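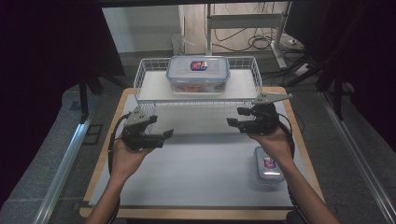 About Wididus

Wididus sells food storage containers and wire baskets from a small shop in Malden. We started with one shelf of snap-lid boxes and now carry 358 items – most of them for kitchens and pantries.

Every container we stock comes with its lid, and replacement lids are sold separately. Returns are accepted for 30 days.

The shop is on Negash Street, 2 doors from the post office. Closed Monday.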